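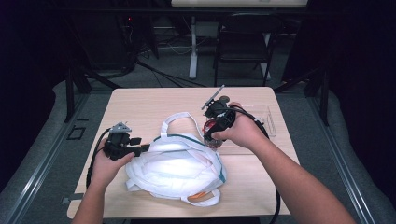

Bogumił Zieliński wrote in to say that a column on folding plastic bags was a column on nothing, and that he keeps his the way his mother did, stuffed one inside another until the outermost gives up. He added that the stuffing takes no time at all. I have been thinking about the second claim, as it is the stronger of the two and can be checked.

Stuffing takes a second or so. Retrieval is where the cost goes. A bag pulled out of a stuffed bag brings its neighbors with it, caught by the handles, and these have to be separated and pushed back in. The one in hand may have a split seam, which can't be known until it is opened and shaken out. A method of storage should be charged for both ends of the transaction, and the outermost bag is a container nobody inspects from one year to the next.

The case for folding rests on geometry. A thin carrier bag with loop handles has four layers at each side gusset and two across the middle. Left crumpled, it holds a volume of air many times that of the plastic. Laid on a table with the gussets pulled straight, it goes flat in two passes of the hand, bottom to top, with the handles last so the air has a way out. Fold lengthwise into a strip. From there the triangle method and the simple roll give much the same result, and I have stopped arguing for the triangle. It holds its shape better in a drawer, but it takes practice, and most households have at least one member who will not do it.

I kept count for a time, which I don't recommend as a hobby. The kitchen drawer at our apartment on Kistar Street held 107 bags in the crumpled state and would not close. Folded, the same bags filled a shoebox with the lid on. I threw out 25 for holes or broken handles. None of those had been visible as defective while they were in the drawer.

The surface matters more than the technique. A bag folded against the chest or on a bed picks up air and skews at the corners. A hard tabletop at waist height, cleared to the width of both forearms, is sufficient. Glossy film clings to a smooth top slightly, and this helps, as the far end stays put while the near end is drawn out.

There are products for this. The Zalum dispenser is a fabric tube with elastic at each end, and it is the stuffed bag with a hook on it. The Jokside rack holds bags by their handles and works well up to a small number, after which it is a coat stand. I have used both and returned to the box. A container that accepts only folded bags enforces the folding, and one that accepts anything will be given anything.

The serious objection is that the bags shouldn't be there to fold. I agree in part. We carry cloth bags to the Kumarasinghe market and have since December, and the intake has dropped. It has not reached zero. Bags arrive with takeout, with pharmacy orders, and around other people's leftovers. A bag already in the house can be used again if it can be found and is intact, and folding serves both conditions.

Wet bags should be hung open by one handle until dry. Bags that carried raw meat are not kept. Paper bags need a different box, and I have not settled on the size.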